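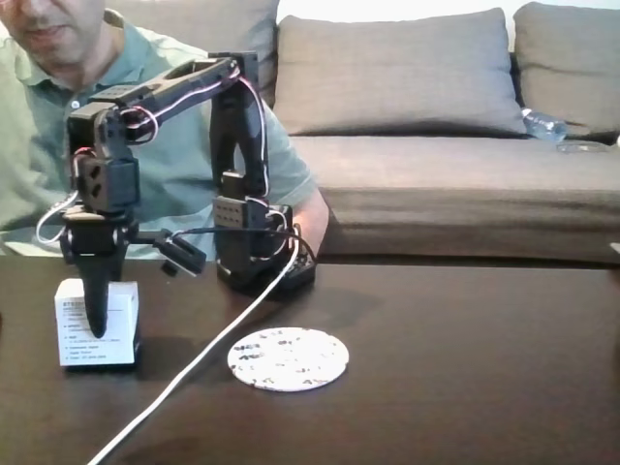

Likaditz tabletop arm – pre-run inspection, household chores trial
Monday, February 12, 2024

Base stable on table: PASS
Servo screws tight: PASS. One at the elbow took a quarter turn.
Wires clear of joints: COMMENT. Slack at the wrist; re-tie before the next run.
Long cable off table edge: FAIL. Runs toward the front. Reroute.
Gripper, small carton: PASS at 300 g.
Gripper, cup: FAIL. Slips when tilted.
Operator clear of reach: COMMENT. Forearms off the table during moves.

Cleared for pick-and-place only. Table clearing – not yet. Recheck after 11 runs.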